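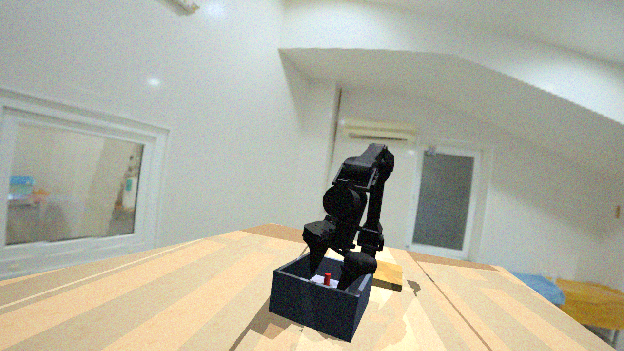
4 min read

Team report - small electric delivery van, concept stage
Gareth Mellor and Ibsa Kassa
Mar 28, 2019

What we set out to do

Design an electric van for town deliveries, on paper and in CAD, with one quarter-scale body model for the airflow part. Working name Proltow. No real vehicle gets built, that was clear from the start. We were told to pick a real use, so we picked bakery and grocery rounds. Short trips, lots of stops, back to the same yard every night.

Ibsa did body and airflow. I did battery, motor sizing and the loading floor. We both did the writing, which is why it changes style half way.

The route

We rode along on one delivery round with Bornico, a local grocery supplier. 11 stops, 40 miles all told. Much more idling than we expected. Driver left the engine running at nearly every stop. He also climbed in and out the passenger side most of the time to stay off the road side, so the walk-through cab went into the design that same evening. Before that we had a normal bench.

Things the driver complained about: step too high, back door swings out into bike lane, heater takes forever. First two we could do something about.

Battery

Pack under the floor between the axles. We sized it for two rounds like the one we rode plus a reserve for cold mornings. First version was too big. Heavy pack, heavy frame to hold it, bigger brakes, and then you need more pack. Went round that loop three times before we just cut the range and accepted it. The van goes home every night, it can charge there.

Cooling is passive - plate under the pack, air running past. We have no test data for this. Mr. Aidoo (our adviser) asked what happens on a hot day with all those stops and low speed and we did not have a good answer. Still don't. A small fan would probaly fix it, not in the drawings yet.

Body and airflow

Three nose shapes tried. Flat one like a bus, a sloped one, and a rounded one with the windshield pulled forward. Flat was worst, no surprise. The sloped one and the rounded one were so close that we can't say which is better with the fan setup we have. Wool tufts on the model, phone video, a luggage scale on a string for the pull. The scale jumps around a lot. We took the middle reading each time but somebody stricter would throw it all out.

Rear matters more than we thought. Squared-off tail with a short lip looked cleaner on the tufts than the curved tail Ibsa had drawn first. Curved tail also ate cargo space, so that was an easy choice.

At delivery speed drag hardly counts anyway. Weight and tires count. We found this out after the model was done.

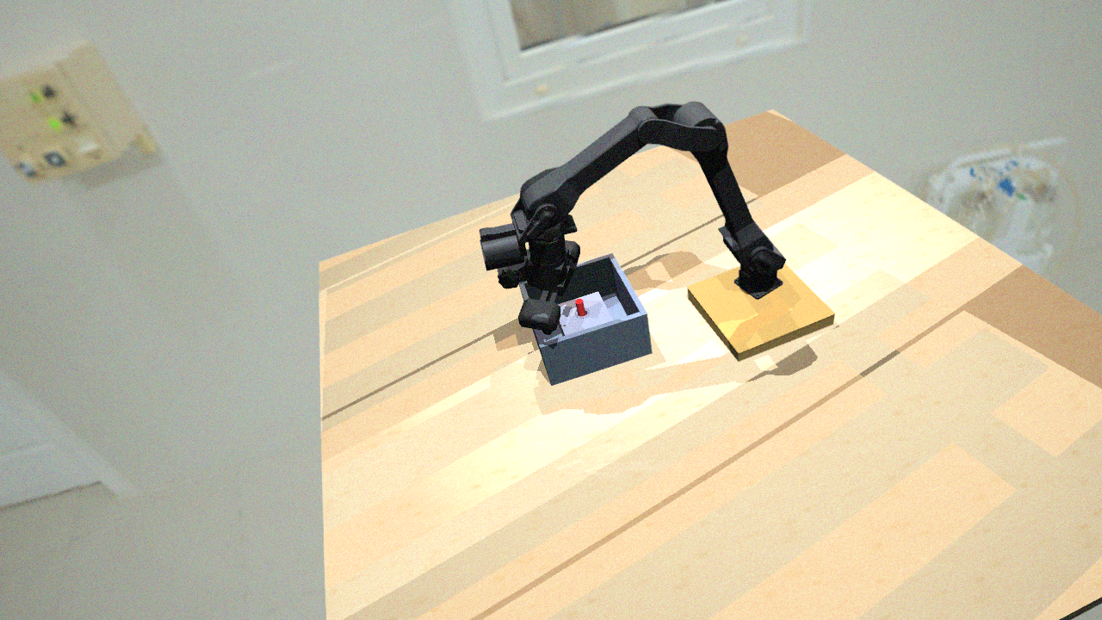 Arm and gray box, tabletop view.

Loading floor

Floor height came down once the pack was split in two halves with a channel in the middle. Side door slides, rear door rolls up like a shutter. Crates go on rails with a stop at the front end. The rails are from the Groretti catalog and they are longer than we need, would have to be cut. Weight of the rails is in the total. Weight of the stops isn't, we forgot it and the table was allready printed.

Problems

Lost the first CAD assembly when the file got saved over. Redid it in four days, a few brackets are simpler now than they were.
The model nose was sanded too thin on one side.
Cost section is thin. We only priced the big parts.

Left to do in April

Fan for the pack. Door seal drawing. Redo the scale readings with the model clamped down properly. Turning circle check with the longer wheelbase - Ibsa has the numbers, I haven't looked yet.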